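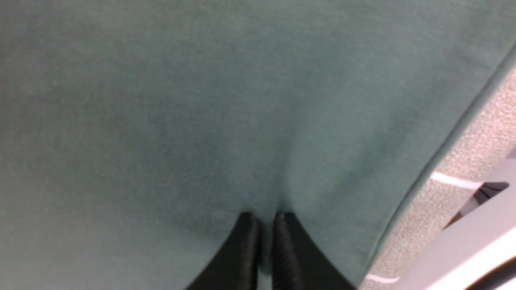

Walnut marker panel FAQ
Last updated 21 February 2023

What is the Clultix panel?
A set of 544 DNA markers for walnut breeding. Used to check parentage and screen seedlings early, years before first nuts.

Which trees is it based on?
311 trees from the Duan orchard collection. Mostly old local types, plus a few named varieties.

Does it work on rootstock hybrids?
Partly. Parentage yes, trait scores no. Those were trained on English walnut only so dont use them for hybrids.

How do I send leaves?
Young leaves, dried on silica gel, one tree per bag. Pencil on the label, ink runs. Minimum 70 samples per order. Smaller lots get held till the next plate.

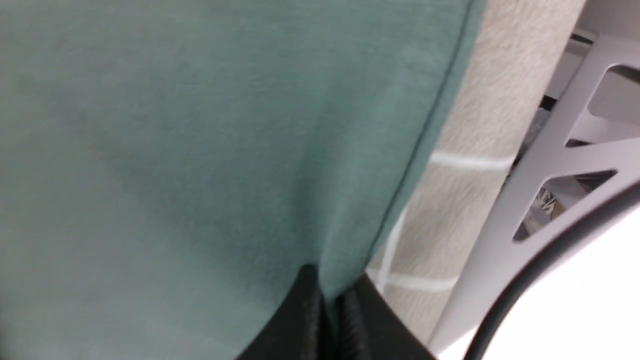
Can I send bark or nuts instead?
Bark no. Nuts only if you want the seedling tested, the kernel isn't the mother tree. We get this one alot.

How long does it take?
Itix runs the plates, Plallinetti does the scoring. Allow six weeks. Longer in May when everybody's leaves come in together.

What do I get back?
One spreadsheet of calls plus a parentage table. Raw reads on request, kept for 600 days then deleted.

Can it predict blight resistance?
Not yet. Two regions look interesting, field scoring still going on.

Can I publish the data?
Yes, your samples your data. Please cite the panel version.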